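Unit 8: Comparing Hand-Held Grippers
Course instructor: Patricio Aravena
Laboratory supervisor: Mogens Bach

Purpose

Students compare two gripper designs, the Lusalo and the Okel, on the same tableware task before either design is mounted on an arm. Each group submits one comparison sheet.

Preparation

Read Section 11 of the laboratory manual. Check that both jaws open and close fully and that the cables run clear of the work surface. Report any jaw that sticks; do not adjust the screws yourself.

Procedure

The operator is seated at the table and holds one gripper in each hand. A trial begins with the bowl on the tray and ends when the bowl stands on the plate and both grippers have been withdrawn. The time limit is 600 seconds per set. Change operators between sets, and exchange the left and right grippers at the halfway point.

A grasp on the rim of the bowl and a grasp on its outer wall are recorded separately. If the bowl slides on the tray before it is lifted, enter the trial as a slip, even when the transfer is later completed.

Recording

Use Form 1319. Enter the approach angle, the point of contact and the result. Comments on operator fatigue belong in the last column. Trials stopped by the supervisor are marked S and are left out of the success rate.

Sheets are due on May 7, 2024. Groups that need more table time should apply to Mr. Bach in writing.

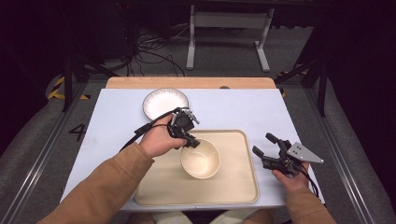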